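Gusden 800 Blackout Roller Shade - Made to Measure | Lorancombe Window Coverings

Home > Shades > Roller Shades > Blackout

Gusden 800 Blackout Roller Shade 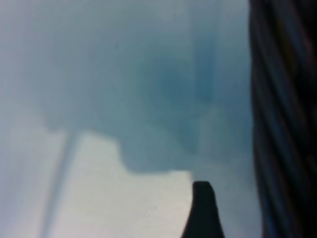
The Gusden 800 is our standard blackout roller shade for bedrooms, nurseries, media rooms and anywhere else you want to keep daylight out. It is cut to your measurements in our own workroom and ships fully assembled, with brackets and screws in the box. The fabric is a woven polyester with a bonded backing. It blocks light through the cloth itself, and optional side channels deal with the gap at each edge.

Price: from $81
Ships in: 5 working days
Item code: GU-1288

Choose your options

Mount: inside or outside
Control: bead chain, spring or motor
Roll direction: standard (fabric falls close to the glass) or reverse (fabric falls toward the room)
Bottom bar: plain metal or fabric wrapped
Cassette: none, square or curved
Side channels: none or pair

Fabric

The Gusden cloth is made for us by Kandpal, who have supplied our blackout materials since we dropped the old vinyl line. It is heavier than the Hitilero light-filtering cloth and hangs flatter on wide windows. The room side has a fine linen-style weave. The street side is plain white on every color, so a row of windows looks the same from outside even if the rooms are different.

Colors in stock: Chalk, Oat, Pewter, Harbor, Slate, Olive and Ink. Colors on a screen are only a guide. Please order samples before you order a shade, especially if you are matching paint. Samples are free and we send up to five at a time. Look at them in the window during the day and again in the evening with the lamps on. Pewter in particular looks cooler in a north-facing room than most people expect.

We cut all shades on one order from the same roll. If you add a window later, the new shade may come from a different dye lot. For rooms with more than one window, order them together.

Sizes

Minimum width: 14 inches
Maximum width, chain control: 96 inches
Maximum width, spring control: 72 inches
Maximum width, motor: 108 inches
Maximum drop: 120 inches

For widths over 72 inches we switch to the larger tube. The larger tube needs a deeper bracket, so allow 3 1/2 inches of frame depth for a flush inside mount. The standard tube needs 2 3/4 inches.

How to measure

Use a steel tape. Cloth tapes stretch.

Inside mount: measure the width of the opening at the top, middle and bottom. Give us the smallest of the three, to the nearest 1/8 inch. Do not take anything off for clearance - we do that. Measure the height on the left, center and right and give us the largest.

Outside mount: measure the opening, then add at least 2 inches on each side and 3 inches at the top. More overlap means less light around the edges. We make outside mount shades to exactly the width you enter, bracket to bracket. The fabric will be 1 1/4 inches narrower than that on a chain shade and 1 inch narrower on a motor shade.

Older houses often have openings that are out of square. If your width measurements differ by more than 1/2 inch from top to bottom, we suggest an outside mount. Side channels will not fit properly in an opening like that.

Light gaps

All roller shades let in a thin line of light on each side. With an inside mount the gap is roughly 5/8 inch per side on chain models. Side channels cover it. They are U-shaped metal strips that stick or screw to the inside of the frame, and the fabric runs up and down inside them. They add $34 per shade and come in white, bronze or black. A cassette is worth adding if light over the top of the roll bothers you.

Controls

Chain: white, gray or metal beads, left or right side. The chain comes with a tension device that must be fixed to the wall or frame. The shade will not work smoothly until it is fixed.

Spring: no chain. Pull the bottom bar down and let it stop, then tug gently to raise. A good choice for children's rooms.

Motor: rechargeable, with a wall charger and a one-channel remote. A full charge lasts several months with one raise and one lower a day. The charging port is at the motor end of the tube, so think about which side is nearer an outlet. A five-channel remote is available for larger rooms.

Installation

You will need a drill, a 1/16 inch bit for wood, a level, a pencil and a screwdriver. Drywall anchors are not included. Most shades go up in under half an hour.

1. Mark the bracket positions and check them with the level.
2. Drill pilot holes and screw the brackets in place.
3. Push the pin end of the tube into its bracket, then lift the control end until it clicks.
4. Lower the shade all the way and check that it hangs straight.
5. Fix the chain tension device, if your shade has one.

If the fabric drifts to one side as it rolls up, lower it fully and put a short strip of masking tape on the bare tube at the side it is drifting away from. Roll it up again. One or two strips usually does it.

Care

Dust with a soft brush or the upholstery tool on a vacuum. Wipe marks with a damp white cloth and a little dish soap, then leave the shade down until it is dry. Do not machine wash, soak or iron. Do not use glass cleaner on the fabric, and spray it on a cloth first if you are cleaning the window behind.

Warranty and returns

Brackets, tube and chain control are covered for 5 years. Motors are covered for 3 years and fabric for 3 years against fading and delamination. Shades are made to order, so we cannot take them back for a wrong measurement, but we will remake one shade per order at half price if you tell us within 30 days of delivery.

Customers also looked at

Hitilero Light-Filtering Roller Shade - from $64
Gusden Skylight Shade - from $139
Replacement bead chain, per foot
Lorancombe sample pack, all blackout colors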